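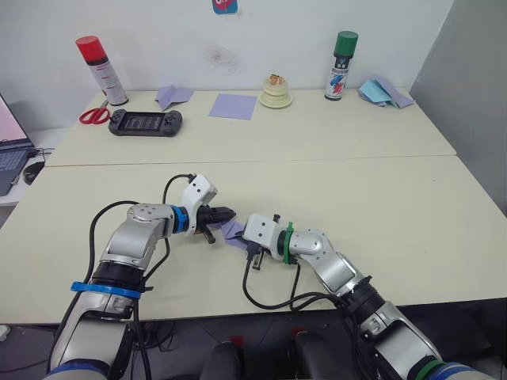
Skatora Community Forum > Events and Visits > Open day at the Skondomham workshop: reports and discussion

Wednesday session. 14 replies, 2,672 views

tallow_gate
Moderator

This thread is opened for members who attended the Wednesday open day at Skondomham and wish to record their observations. Members who did not attend are welcome to ask questions. Please keep remarks on ticket allocation to the existing thread.

The program consisted of a short welcome, the two-arm paper folding demonstration, and a question period with the Okafor engineering staff. Visitors were admitted in groups of 5. My own group was the second of the afternoon, and I shall begin with a brief account.

The demonstration concerned the handling of a single sheet of lavender paper by two arms facing each other across a table. The arms are marked in blue on the left and green on the right, and the staff referred to them by color throughout. I would recommend the same practice in this thread, as "left" and "right" caused some confusion in the question period, when half of the group was standing on the other side of the partition.

The staff stated that paper was selected for the open day on account of its difficulty. A rigid part stays where it is put. A sheet bends under its own weight and takes a crease wherever it is pressed, including where no crease is wanted.

ferrule88
Member

Thank you for opening the thread. I attended with the first group and agree with the account given, with one reservation. The welcome described the exercise as "origami." In my view this is generous. We were shown a small number of folds and a transfer of the paper from one gripper to the other. I would not wish members who were unable to attend to form the impression that a finished crane was produced.

tallow_gate
Moderator

The reservation is noted. The printed program used the words "paper folding," and I have kept to that wording in the title of the session record.

quillon
Member

I was unable to attend. May I ask whether the arms were under direct control by an operator, or whether they were working from a learned program? The notice on the Giltitz events page was not clear on this point.

ferrule88
Member

Both, according to the staff, at different times of the day. The morning was given to operator-guided runs and the afternoon to autonomous runs. I attended in the morning and can speak only to the former. The movement was slow and deliberate, and the operator paused often before closing a gripper.

orchard_lane
Member

I attended in the afternoon and must respectfully differ from ferrule88 on the matter of difficulty. It is easy to say that only a few folds were made. I have taught paper craft to adults for many years, and the step that beginners find hardest is the one shown here: keeping a folded piece in the air, with one edge in each hand, without pulling the layers apart. Most of my students put the paper back on the table at that point. The arms did not have to, and I was impressed. 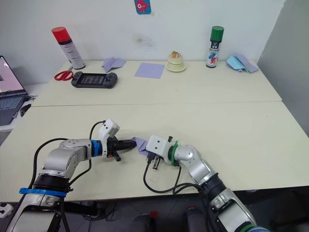

The approach of the second gripper is the part I would ask members to consider. If it arrives too low, it pushes the sheet away. If it arrives too high, it closes on one layer only. During my visit the green arm made two attempts before the staff were satisfied, and the second was clearly better than the first. I asked whether the gripper could feel the paper. The answer was that it relies chiefly on the cameras, and that the force of the grip is set in advance.

ferrule88
Member

I accept the point about holding the piece in the air. I would still maintain that the welcome oversold the exercise. An institution that describes its work modestly will find its visitors more easily pleased.

hobnail
Member

A practical observation. I would have preferred a clearer work area for a public demonstration. There were spray cans, scissors and a handheld game console at the back of the same table, and I found my attention drawn to them. There was also a little cake, or something in the form of one, and the younger members of our group discussed it at greater length than they discussed the arms.

orchard_lane
Member

I do not agree that the table should have been cleared. The working space at the front was open, and a robot intended for ordinary rooms will have to manage among ordinary things. A bare bench would have told us less.

hobnail
Member

That is a fair argument for a laboratory. At an open day the first duty is to the visitor. I withdraw the remark about the cake, which did no harm.

quillon
Member

May I return to the cameras? If I understand correctly, there is a white housing at each wrist. Does the view from the wrist not become blocked once the paper is held?

tallow_gate
Moderator

This was raised in our group. The staff replied that the wrist view is indeed limited at close range, and that a further view from above is used together with it. They added that a plain sheet in one color offers few marks to follow, and that folded edges are the most useful feature. Once the paper has been creased several times, the task becomes easier in that one respect and harder in most others.

bramble_court
New member

I attended in the last group and can add a figure. The staff said that 3,057 practice runs had been recorded before the open day. I did not think to ask how many of these were counted as successful.

ferrule88
Member

That is the question I would have asked. A total without a success rate tells the visitor very little.

bramble_court
New member

Agreed. In fairness to the staff, our time was nearly over, and they offered to answer further questions in writing. I would also mention the cables. They hang in loops from the arms, and I expected one of them to catch the paper. None did while I was present, but I should like to know whether it has happened.

tallow_gate
Moderator

I shall collect the outstanding questions and forward them to Okafor on behalf of the forum. At present the list is as follows.

The proportion of successful runs, and how success is judged.
Whether loose cables have interfered with the sheet.
Whether thinner or heavier paper has been tried.

Further questions may be added to this thread until the end of the week. Replies will be posted here as received. Members who wish to be informed of the next visit, planned for March, should enter their user name in the sign-up thread – a message in this one will not be counted.

quillon
Member

Please add whether the two arms can exchange roles, with green holding and blue approaching. I have entered my name for March.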